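Parallel gripper vs. soft fingers for kitchen clutter — anyone compared in sim first?

14 replies · 3 watching

plumbline_k
2025-06-20
I've got a Panda-type arm model running in a simulated kitchen and I'm trying to decide what to hang off the wrist before we spend real money. Right now it's the stock two-finger hand. The other candidates are the Butine soft fingers (three-finger version) and a Stelness adaptive gripper that a lab down the hall swears by. Tasks are dumb household stuff: get into a toaster slot, pick up a spatula, move a bottle, don't knock anything off the counter.

My gut says stay with the stock hand and spend the money on a second camera. My boss's gut says soft fingers. We have until July to agree with each other, ha. Has anyone run this kind of comparison in sim and then had it hold up on hardware?

ovenmitt
Ran something close to it last year. Stock hand beat everything on narrow openings, and it wasn't close. Soft fingers were way nicer on bottles and anything with a curve. The problem is that our soft finger model in sim was basically a lie. We had it as a chain of rigid links with springs, it looked great, and then the real ones bulged sideways and wouldn't go where the sim ones went. I'd trust your sim for the rigid gripper and not much for the Butine.

torque_and_tonic
Disagree with ovenmitt a little. The springy chain thing is fine if you measure the sideways bulge and fit it. We did that over an afternoon with a cheap load cell and our numbers came out a lot closer. People skip the measuring and then blame the simulator.

ovenmitt
An afternoon! It took us two weeks and a broken load cell. But sure, if you have somebody patient.

plumbline_k
I don't have anybody patient, I have me. So what would you measure, just the bulge? Or friction too?

torque_and_tonic
Both, but do friction first. Slide a finger pad along whatever you plan to pick up, write down the force where it lets go, done. Four materials is plenty to start. If your friction numbers are garbage the gripper comparison is really a comparison of your made-up friction numbers.

graybox88
Jumping in to say nobody's asked about the controller yet, and that was a way bigger deal for us than the fingers. We swapped position control for impedance on the same stock hand and our insertions went from awful to pretty decent. Same fingers! Same camera! If you compare a stiff controller on one gripper and a soft controller on another you've learned nothing about grippers. We used the Lallum controller package, for what it's worth. Docs are thin but it runs.

ovenmitt
Lallum gave us jitter near contact. Did you see that?

graybox88
Only when the damping was set too low. Bumped it up and the jitter went away, though the arm felt a bit sleepy after. I can live with sleepy.

kettlewire
I'm on team second camera. We had one over the arm's shoulder and half the time the arm itself was blocking the part we cared about. Didn't matter what gripper was on there. You end up tuning finger width when the real trouble is that you can't see the fingertips — ask me how long it took to notice.

plumbline_k
OK kettlewire, that one stings, because I'm pretty sure I have the same view. The arm eats most of the left side. You do get a clear look at the fingers going down into the toaster, but the arm covers part of the table and one of the pictures on the wall. I also put loose stuff around the toaster on purpose: the spatula lying diagonally in front with a little white ball right by its head, a couple of thin sticks farther back, a big white bottle and the green soap dispenser in the near corner.
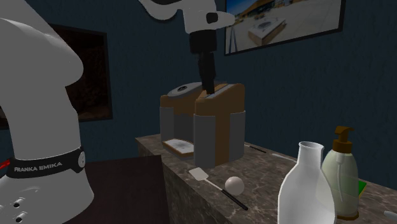 Re: Gripper shortlist and test plan

torque_and_tonic
Nice, that's a decent test layout. My only gripe is the thin sticks. Lying flat on a counter like that they're miserable for soft fingers, so you may be stacking the deck for your own side of the argument :) Put in a few more fat, slippery things if you want your boss to believe the result.

kettlewire
Yeah, I'd add a wrist camera and leave that one where it is. It's good for people to look at, just don't make the policy depend on it. The wrist view will get you the slot edges, and then the finger question gets a lot easier to answer.

sprocket_lunch
Long-time lurker. We went through this with the Sýkora wrist mount and I'd warn you to put the mount in the sim too, collision shape and all. We left it out and the first real run clipped a shelf. It's only a little bracket, but it sticks out right where you want to lean in over tall things like that bottle. Somebody on our team had to reprint it 2 times.

ovenmitt
Seconding that. Also run enough trials per gripper! We stopped at 29 each and I still get grief for it. The gap on bottles was big enough to believe, the gap on the spatula honestly could've been noise.

plumbline_k
This is great, thank you all. Plan as of right now: same impedance controller for every gripper, wrist cam with the bracket modeled, friction measured before anything else. I'm dropping one of the sticks and adding a couple of chunky objects so torque_and_tonic will leave me alone. Stelness goes second and Butine last, after I've fit the bulge.

graybox88
Post your damping values when you have them, please. I've been guessing at mine for some 3 months.

plumbline_k
Will do. If the soft fingers win I'm logging out and making a new account.

Share this thread (4) · Report a post
Back to top · Contact · Forum rules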